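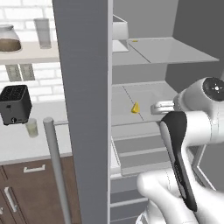

Planning for Tight Spaces: A Conversation with the Tufa Software Lead

The software group at Zandside has spent the past year on a single class of problem: moving a robot arm in and out of household storage without touching anything it was not asked to touch. The result is Tufa, a motion planning package that was released to partner laboratories in January. The lead engineer for the project met with the newsletter to discuss how the planner was built, what it does well, and where it still falls short. By the practice of this newsletter, staff members are identified by role only.

Tufa began as a replacement for a general-purpose planner that the group had used for tabletop work. "The old planner was perfectly adequate on a table," the lead engineer said. "On a table the arm comes in from above and there is very little to hit. Once we moved to refrigerators and cabinets, it would find a path to the food and then fail to find one back out. The hand was in the right place and the elbow was against the door."

The group's response was to plan the approach and the retreat together. Under the new method, a grasp is accepted only when the planner also holds a valid path out with the object in hand. The lead engineer described this as a simple change in principle that required considerable work in practice. The shape of the object has to be attached to the gripper for the return path, and a small wedge of cheese and a tall bottle produce very different results.

Development takes place almost entirely in simulation. The test set contains 1236 kitchen layouts, each with its own arrangement of appliances, shelves and small items. Door angle is varied as well, which the lead engineer considers the most useful part of the set. "People assume that the shelf is the difficult part. In our logs, the door is involved in more failed plans than any shelf. It is a moving wall with a handle on it, and if the model has the hinge slightly wrong, every plan built on that model is slightly wrong."

Perception receives equal attention. Glass shelves and clear tumblers remain a known weakness in depth sensing, and the simulated cameras are set up to reproduce the gaps that real sensors leave on such surfaces. The perception module, developed with Tredex, does not try to fill those gaps. It marks the region as unknown and passes it to the planner, which treats unknown space as occupied unless told otherwise. Asked whether this makes the system too cautious, the lead engineer agreed that it sometimes does. "We have cases where the arm declines to reach for something that a person would pick up without a thought. We would like to bring that number down. For the time being we accept it."

The control layer has changed less. It follows the planned path at reduced speed once the wrist has passed the front of the shelf, and it stops when the measured joint torque differs from the expected value by more than a set limit. Each robot model has its own limits, stored in a plain text file that laboratories may edit. The group had first placed these values inside the code. Partner laboratories objected, and the file was introduced in version 2.

Much of the interview concerned tooling. Every failed run is saved and can be replayed in Grokidier, an in-house viewer that shows the arm, the collision shapes and the planner's rejected paths on one timeline. According to the lead engineer, the viewer was built by 3 members of the group over one summer and was not part of the original plan. "Before that, we read log files. A person could spend an afternoon learning that a collision shape on the wrist was too large. Now it takes a few minutes, and newer staff can do it without help."

At present, 12 laboratories have access to the package. Their reports are reviewed every month, and the most common request is support for drawers, including crisper drawers that must be pulled open before anything inside can be seen. This work has started. The planner can already produce the pulling motion, but it does not yet update its map of the space as the drawer moves, so a second scan is needed once the drawer is open.

The next release will include the drawer functions as an experimental option, turned off by default. Laboratories that wish to test them before release may apply through the Zandside partner office, and should state which arm and gripper they intend to use.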